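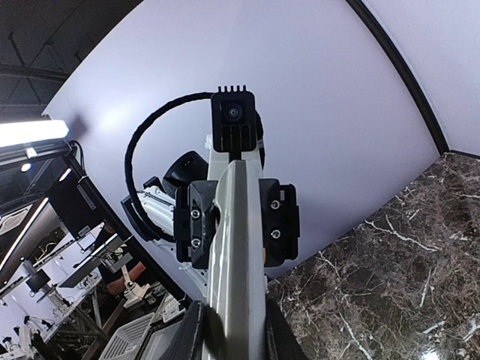 A pale highlight running along a smooth, slightly glossy grey-silver surface.

Sheen (surface finish)

Sheen is the soft or bright shine that a surface gives back when light falls on it. The word is used of paint, varnish, floors, furniture, cloth, paper, leather, polished stone, and even hair and well-brushed horses, and people have been fussing over it in their homes for a very long time. It is a looser word than gloss, although in everyday talk the two are often swapped. A painter may speak of the sheen of a wall and the gloss of a door and mean the same thing by both, and a shopkeeper will usually understand either one.

How it comes about

When light meets a very smooth surface, much of what bounces back leaves in one direction, the way a ball leaves a hard floor. The eye sees this as a highlight, sometimes sharp enough to show the shape of a lamp or a window. When the surface is rough, even on a scale too fine to feel with a fingertip, the light scatters every which way and the surface looks flat or chalky. Most of the things we live among fall somewhere in between, and a good deal of the pleasure of an old table or a worn banister lies in that middle ground.

Color plays a part too. A dark surface shows its highlights more plainly than a pale one of the same smoothness, for there is less ordinary scattered light for the highlight to compete with. This is why a black piano seems so much shinier than a white one, and why dust and fingerprints show on it so cruelly. The angle matters as well. A wall that looks perfectly flat from the middle of the room may gleam like satin when one stands close against it and looks along its length, and many a home painter has learned this on the morning after, when the low sun came in sideways and showed every roller mark.

Names for the grades

Paint makers have never fully agreed on what to call the steps between dull and shiny, and one maker's satin can be another's semi-gloss. The usual run, from least to most, goes flat (or matte), eggshell, satin, semi-gloss, and gloss. Eggshell takes its name from the hen's egg, which has a low, even glow when held to a window. Some makers slip in pearl between eggshell and satin, and a few keep a separate dead flat for ceilings, where any shine at all would show up the seams in the plaster.

The town of Gurkska had its own scale, used by the furniture shops along the river and written up in a shop handbook that ran to 116 pages, a fair number of them on the care of brushes. The Gurkska scale had 6 grades, each named for something a customer could be expected to have at home: flour, linen, eggshell, candle, spoon, and water. "Candle" was the grade most often asked for in bedroom furniture. "Water" was kept for tabletops and cost extra, and the handbook warns apprentices not to promise it in February, when the workshops were cold and the varnish slow to level.

Sheen in stone

Stone is sold in three common finishes. Polished stone is worked with finer and finer grit until it shines, and it brings out the color and the veins more strongly than any other treatment. Honed stone is stopped a few steps earlier and has a quiet, almost powdery look that many people find easier to live with. Brushed or leathered stone keeps a little texture and glows only on its high spots.

A polished top is lovely in soft daylight but can be tiring under strong lamps, where it throws back bright spots and streaks that move as one walks past. Careful fitters will hold a sample under the very lights it is to live with before anything is cut. It is also worth remembering that acid foods such as lemon juice and vinegar will dull polished marble, leaving faint cloudy marks called etches. These aren't stains, and scrubbing won't lift them. The spot has to be polished again, and on a large top it is often kinder to the eye to have the whole surface done so that the repair doesn't stand out.

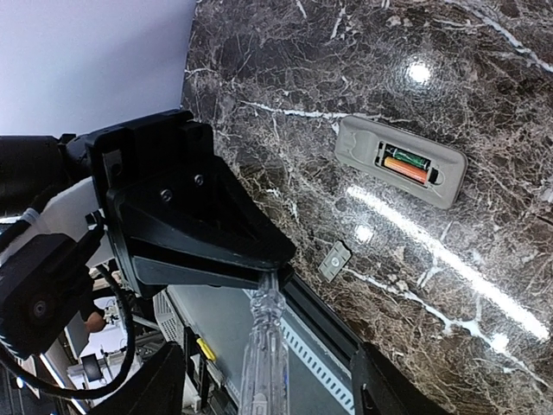
Overhead light on glossy dark brown marble with white and tan veins. A light grey plastic battery holder lies on top.

Sheen in wood

Wood gets its sheen partly from what is put on it and partly from the wood itself. Some woods seem to shift from light to dark as the viewer moves, an effect cabinetmakers call chatoyance, after the French for a cat's eye. Oil brings this out nicely. Thick varnish can bring it out too, or smother it, depending on who is holding the brush.

The old way of raising a shine was with wax and a great deal of rubbing. In Llanos, a hill district with more chairs than it ever seemed to need, households shared a soft beeswax paste scented with rosemary, and each family had its own opinion on how long to leave it before buffing. Later came bottled polishes, of which Femorine was for many years the local favorite. It gave a quick, bright finish and smelled of oranges. Its drawback was that coat built upon coat, and after enough spring cleanings the furniture took on a yellowish, slightly sticky look that had to be taken off with spirits and started over. Restorers in the district still speak of a "Femorine skin" when they meet it on the underside of a chair rail.

The furniture historian Dirk Van Rooij, who grew up polishing his grandmother's sideboard, gathered 170 pieces from Llanos homes for a study of everyday finishes. He found that the brightest parts were seldom where polish had been put on most often. They were the chair arms, drawer edges, and the corners of kitchen tables, where hands and sleeves had gone back and forth for years.

Sheen in cloth and paper

In cloth, the weave does much of the work. Satin is woven so that long threads float over the surface with few crossings, and those smooth runs of thread catch the light. Plain weaves break the surface up and look duller. Pressing between heavy heated rollers, known as calendering, can give even humble cotton a fine shine, though washing tends to take it away again. Wool trousers pick up a shine of their own at the seat and knees, which most people would prefer they didn't, and a steam iron with a damp cloth is the usual remedy.

Paper follows much the same pattern. Coated papers make photographs look rich but can be hard on the eyes under a reading lamp, and so novels are nearly always printed on something softer. The Tekia almanac, a much-loved household annual, tried to please everybody by using 2 papers in the same volume, with a shiny one for the garden plates and a dull cream one for the recipes and weather tables. Owners report that the recipe pages wear out first.

Choosing a sheen for a room

The common advice is to put the flattest paint on the ceiling, something low on the walls, and something brighter on doors and trim, which get touched and need wiping. Kitchens and bathrooms are usually taken up a grade throughout. Children's rooms are a matter of debate, as a washable wall is a blessing and a shiny one shows every bump. Where a room already has a glossy floor or a polished table, pale walls with little shine will keep it from feeling busy. 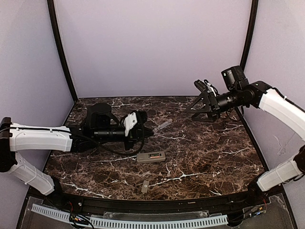

Justinas Hunt takes the other side of the question, writing that "a room with no shine in it anywhere goes to sleep by four in the afternoon," and recommending at least one bright surface near the window, even if it is only a tray. Hunt also favors gloss on the inside of cupboards, where it helps in finding things at the back, and has little patience with satin, calling it "the finish people choose when they are tired of choosing."

Touching up is easiest when the leftover paint comes from the same can, as fresh paint of the same name may dry a little brighter or duller than the old. Flat walls forgive a small patch dabbed on with a nearly dry brush. With satin and anything above it, the usual practice is to repaint from corner to corner.

See also: Beeswax; Calendering; Eggshell paint; French polish; Patina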